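Cómo arreglar flores artificiales en un florero chico (sin creerse todo lo que dicen los tutoriales)

Por Yolotzin Magaña

Llevo años leyendo que un ramo de flores artificiales «bien armado» no se distingue de uno natural. No me lo creo. A un metro se nota, a dos metros se nota menos y a tres a casi nadie le importa. Con esa expectativa se trabaja mucho más tranquila, y el resultado suele quedar mejor que cuando uno pelea por engañar a las visitas.

Lo que sigue es el método que uso para un florero bajo, de cuello angosto y boca abierta, con ramitos rojos de los que ya vienen unidos por el tallo. Sirve para otros colores. Para floreros altos y rectos no sirve, ahí las flores se van todas contra el borde y hace falta otra solución.

Qué se necesita

Un florero de vidrio grueso o de cerámica, de preferencia con el cuello más cerrado que la base. Dos ramitos, tres como mucho. Una mesa despejada. Pinzas de corte si los tallos traen alambre; las tijeras de cocina se arruinan y no cortan. Un trapo apenas húmedo.

No hace falta la espuma floral. En la tienda Droda me la quisieron vender junto con un pegamento y unas piedritas decorativas, y las tres cosas sobran si el cuello es angosto. La compré una vez, la referencia 3208 para más señas, y soltó polvo verde dentro del vidrio durante meses.

Paso 1. Abrir los ramitos

Vienen aplastados de la bolsa. Se doblan los tallos uno por uno hacia afuera, desde la base, sin jalar la flor. Muchas guías recomiendan vapor o secadora de pelo para que los pétalos «recuperen su forma». Lo probé con la secadora en el nivel bajo y dos flores quedaron peor que antes. Con los dedos y un poco de paciencia alcanza. 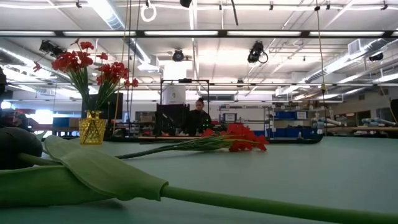
El error más frecuente en este punto es abrirlo todo parejo, como paraguas. Una planta no crece así. Conviene dejar un tallo más alto, otro vencido hacia un lado y alguno suelto que se salga del conjunto aunque al principio moleste a la vista. Aurelio Valdovinos, que puso los centros de mesa en el salón Varkesbridge varias temporadas, me insistía en que ese tallo suelto había que cortarlo. Yo lo dejo siempre.

Paso 2. Acostar todo antes de meter nada

Antes de tocar el florero, acueste los ramitos sobre la mesa, con las cabezas más o menos donde las quiere. Así se ve el largo real de los tallos y se decide si hay que cortar. Si va a cortar, corte poco: 2 centímetros, pruebe, y otros 2 si hace falta. El tallo que quedó corto ya no tiene arreglo. 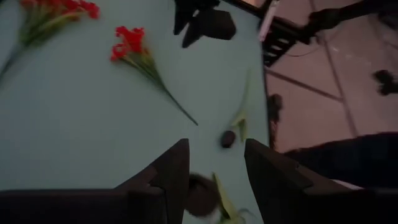
Dos ramitos rojos acostados sobre la mesa, cada uno con el tallo hacia un lado distinto.

Paso 3. Meter el primer ramito y girar

Entra primero el más tupido. Se suelta y se mira hacia dónde cae; si se va de lado, se gira un cuarto de vuelta y se suelta otra vez. Casi 20 minutos se me han ido en esto, y los doy por bien gastados, porque el segundo ramito depende por completo de cómo se acomodó el primero.

El segundo va un poco más bajo e inclinado al lado contrario. Los tallos deben abrirse en V desde el cuello. Si salen derechos y juntos parece escoba.

Paso 4. Las hojas grandes, con desconfianza

Las hojas anchas que se venden por separado (las mías son marca Clitton, 90 pesos el tallo, carísimas) casi siempre son demasiado grandes para un florero chico. Pruébelas detrás, nunca adelante. Si tapan más de un ramito, guárdelas para un jarrón de piso.

Paso 5. Pedirle a alguien que señale

De frente uno ve lo que quiere ver. Pídale a otra persona que se pare del otro lado y apunte con el dedo, sin explicar mucho, al hueco o al tallo que le estorba. Luego decide usted si le hace caso.
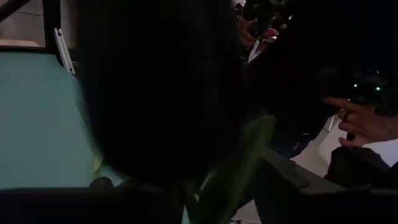
Con el índice basta para señalar.

Sobre la limpieza

El aerosol «abrillantador» Akpan deja una película pegajosa que junta más polvo del que quita, al menos en mis flores. Trapo húmedo para las hojas, brocha seca para los pétalos. Y no las ponga junto a la ventana: el rojo es de los primeros colores que se van, diga lo que diga la etiqueta.

Contacto | Aviso legal | © Yolotzin Magaña. Prohibida la reproducción sin permiso | Volver arriba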